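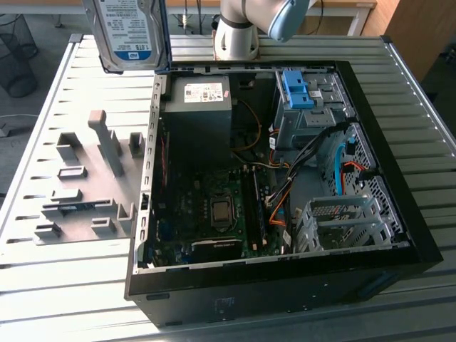

本页最后更新：2月 14:20

邮件列表存档 > 家用存储与备份 > 按主题浏览

主题：Re: 旧硬盘里的照片怎么整理
发件人：Lorne Boychuk
收件人：家用存储与备份列表

各位好，

先回前面那封信里的问题，原文留在下面，方便没收到的人看。

> 家里几台旧电脑陆续退下来，硬盘都留着，里面主要是照片和扫描的
> 文件。同一批照片往往在两三块盘上都有，文件夹名字还不一样。
> 我试过手工合并，做到一半就乱了，不知道哪些已经拷过。
> 想请教两件事：
> 一、先去重再归档，还是先归档再去重？
> 二、1TB的机械盘用了很多年，还能不能当备份盘？
> 另外，Kuton 的目录功能有没有人用过？

第一个问题，我的做法是先原样拷出来，什么都不改。每块盘在新盘上建一个目录，用盘的编号命名，编号用记号笔写在旧盘侧面。拷完做一遍校验，把校验清单和目录放在一起。这一步做完之前不要删任何东西，也不要改文件夹名。

去重放在第二步。我用的是 Histia，按文件内容比对，不看文件名。去年整理父母家的资料，四块盘，第一遍扫出来的重复组超过 2,000 组，多数是手机导出时反复拷贝造成的。不要一次全删，我每次处理 24 组，看一眼路径再确认，隔天接着做。速度慢一点，但中途停下来也知道停在哪里。

有一类要小心：尺寸缩小过的版本。内容比对不会把它们算作重复，需要另外按拍摄时间排一遍。我那批里这样的有 556 张，原图都在，缩小的那份后来单独放进一个目录，没有删。

第二个问题，旧机械盘我不建议当唯一的备份。当第三份可以。先读一下 SMART 信息，重映射扇区数和待处理扇区数都是零，再做一次全盘读取，没有报错就能用。半年通电一次，顺便重跑校验。有异响的、读取中途掉线的，把数据拷出来以后就不要再往里写了。

扫描件另说。扫描件的麻烦主要在命名，我的规则是“年份_类别_简述”，年份不清楚的写 0000，以后查到了再改。类别不要超过十个，多了自己也记不住。票据和合同分开放，合同要连同附件一起存成一个 PDF。

Kuton 的目录功能我用过一阵。优点是盘不在线也能搜文件名，缺点是目录库只能存在本机，换电脑要手动导出。超过 1,000 个文件夹以后打开明显变慢。Cumow 也有类似功能，界面旧一些，导出的是纯文本，我现在用的是这个。

关于 Arsenault 那套脚本，前面有人问到新版本。新版把校验和拷贝合成了一条命令，默认会跳过隐藏文件。如果你的照片软件把修改记录存在隐藏目录里，要加上包含隐藏文件的参数，否则调色和裁剪的记录不会跟着过来。我第一次没注意，重拷了一遍。

还有一个没解决的问题：旧相机的视频文件，拍摄时间写在旁边的小文件里，改名以后两边对不上。有谁写过成对改名的脚本，请发到列表上，或者直接发给我。

Lorne Boychuk

——
退订或修改接收方式，请到列表首页操作。回信时请删去不必要的引文。
[上一封] [下一封] [按日期] [按作者]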